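Writing on the wall: the Durnenska robotics club and its Stulo arm

The Durnenska robotics club meets in a ground-floor lab that it shares with the electronics course. It has one project this year, an arm named Stulo that is meant to write legible text on an ordinary vertical whiteboard. The club will enter it in the drawing class at the Wragg student competition in August. We spoke with the team lead and with the student responsible for motion control during an evening work session.

The team lead described the task in terms of its tolerances. "Competition rules give you a board you have never seen, and you get five minutes to set up. The board is not flat. Ours bows by 2 mm between the middle and the side. If you treat it as a plane, the pen skips in one place and gets crushed in another."

The first version of Stulo did treat it as a plane. The students measured three corners, fitted a surface and drove the tip along it at a fixed depth. Straight lines near the corners were acceptable. Letters in the middle of the board lost their lower strokes.

"We spent six weeks trying to fix that in software," said the motion control student. "We added more touch points and a better fit. It improved, but setup went over the time limit. Then we put a spring in the wrist and most of the problem went away."

The spring gives the marker 5 mm of travel along its own axis. A small linear potentiometer reads how far it has been pushed in, and the controller tries to hold that reading steady while the arm moves sideways. The loop runs at 200 Hz. The students said they had tried faster rates and saw no difference in the line, which they put down to backlash in the shoulder gearbox.

The gearbox came from a discontinued packaging unit and was bought through Pladis, a surplus dealer that supplies several of the school's courses. It was chosen on price. "It has play in it, and we knew that when we ordered," the team lead said. "You can see it in any letter with a round top. The arm changes direction, there is a short flat spot, and then the curve picks up again. An 'o' looks a bit like a stop sign." The current workaround is to approach every curve from the same side, so that the gear teeth stay loaded in one direction. This adds travel time between strokes – about 6 seconds for a line of text – and the team considers that acceptable under the scoring rules.

Pen angle took longer to settle than anyone had planned. A marker held square to the board gives the most even line but hides the tip from anyone standing at the side, and the students wanted to watch the contact point while tuning. A tilted marker is easier to watch and drags well in one direction, but it tends to chatter when pushed in the other. The club now tilts the marker and plans its strokes so that most of them are pulled.

Testing follows a fixed order. The tip is brought close to the board, the motors are held in position, and the approach is checked by eye before any contact is allowed. Only then is the controller switched to force mode. The motion control student called this the slowest part of the evening and said it would stay in the procedure. "We dented two tips in one session by skipping it. A dented tip draws a double line, and then you go looking for a bug that is not in the code."

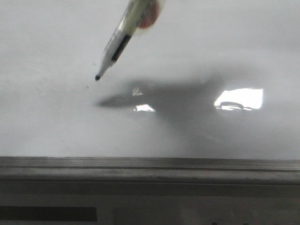 Approach check: marker tip close to the board, tray ledge below.

Lighting is an open question. The club had planned to use a camera to find the edges of the board at the start of a run, which would replace the manual touch points. On a glossy surface, reflections from overhead lights were picked up as edges, and the shadow of the arm was picked up as another. "The detector found five corners on a board with four," the team lead said. Masking the bright areas helped in the lab, but the lights in the competition hall will be different. For now the touch points remain in the program and the camera is listed as optional.

Asked what they would change with another year, the two gave different answers. The team lead would replace the gearbox. The motion control student would keep it and put an encoder on the output side of the joint, so that the play could be measured directly – a cheaper change, and one that could be fitted without taking the shoulder apart.

The next item on the list is lowercase letters. Stulo writes capitals and digits at present, and the Wragg rules require a mixed sentence, handed to each team when its setup time begins.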